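Okay, thread time. We've had the Dudura hand on loan at the shop since July and a bunch of you asked if it's worth the money. Short version: mostly yes, with some grumbling.

It comes from Ivisach as a kit, but they'll ship it put together if you pay extra. I did not pay extra. There went my evening, and one very small screw is still somewhere under my bench in Endton.

First thing I noticed is how solid the fingers feel. Metal links, little pivots, padded tips. I was expecting something way more toy-like – glad I was wrong!

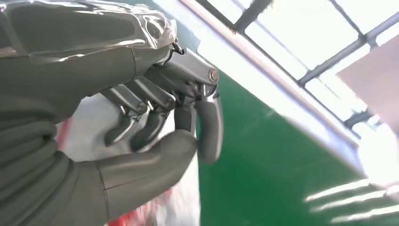 Page 2 of 2

Soft packages are what I care about, so that's most of what I've been throwing at it. A box is easy. Anything that squishes is where my old two-jaw gripper gave up on me, and having a thick thumb to press up against the fingers makes a huge difference.

I logged 166 grabs before I got bored of the spreadsheet. The misses were nearly all my fault (thumb set too low, then I moved it and forgot to save, ugh).

Gripes! The manual is thin. The setup app logs you out if you look at it funny. And I'd love a tidier way to route cables, but that might just be me.

Price: the loaner plan is 600 a month, and they take part of it off if you end up buying. Ask about that, it's buried on the order page – I only found it by scrolling way too far.

Support has been great, by the way. Real answers, usually before lunch.

Next up I'm trying it with the Sebastian controller, which is supposed to make the thumb less fussy. Will add to this thread once it's wired in.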